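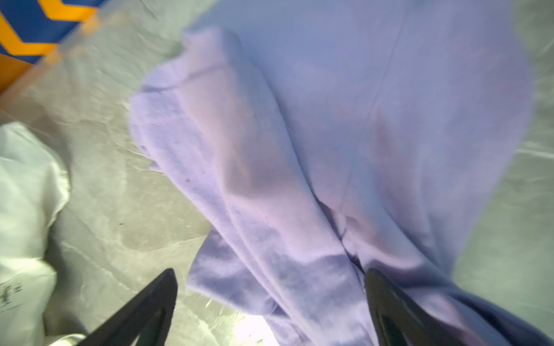
Urevdale Civic Forum: Elections and Voting
Topic: Consolidating the Rotdale precincts before the council election

registrar_watch
Posted Jun 23, 2019

The Urevdale elections office has published its proposal to merge the two Rotdale precincts into a single polling place at the Tallico Hall. The stated reason is low turnout. The smaller precinct has 800 registered voters, and the larger one has 2000. Written comments are accepted until the middle of July.

I would ask members to read the proposal before replying. My own view is that the merger is reasonable, provided that early voting hours are extended at the same time.

millroad_voter
I have read it, and I do not agree. The smaller precinct covers the homes north of the river. Residents there now walk to the school to vote. Under the proposal they would have to cross the bridge, and the bus does not run in the evening. Low turnout is a poor argument for making the trip longer.

registrar_watch
The point about the bus is fair. The proposal does mention a shuttle on election day, although it gives no schedule. It is in the last section, under transportation.

quiet_ballot
A shuttle was also promised when the Pillai precinct was closed. It ran in the morning only. Any commitment of this kind should be written into the order itself, with hours and stops. I intend to say so in my comment.

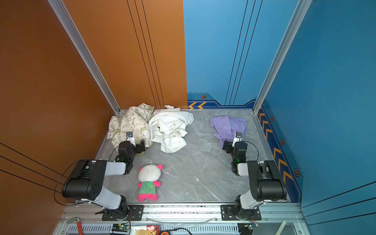
northbank
Speaking as a resident of the smaller precinct, I support the merger. The school has one entrance with steps, and my neighbors who use wheelchairs have had to vote at the curb. Tallico Hall is level with the street. Access of that kind should count for as much as distance.

millroad_voter
Then the office should install a ramp at the school. Closing the site is a much larger step than the problem requires.

northbank
A ramp was requested twice. The school district and the elections office each replied that the other was responsible.

quiet_ballot
Could someone confirm the signature rule? I understand that a petition with 100 names from the affected precinct requires the office to hold a public hearing.

registrar_watch
That is correct. The signers must be registered in the precinct at the time of signing, and printed addresses must match the roll -- this is where most petitions lose names. Forms are available at the front desk.

millroad_voter
Thank you. I will collect a set of forms this week and can leave copies at the library for anyone north of the river.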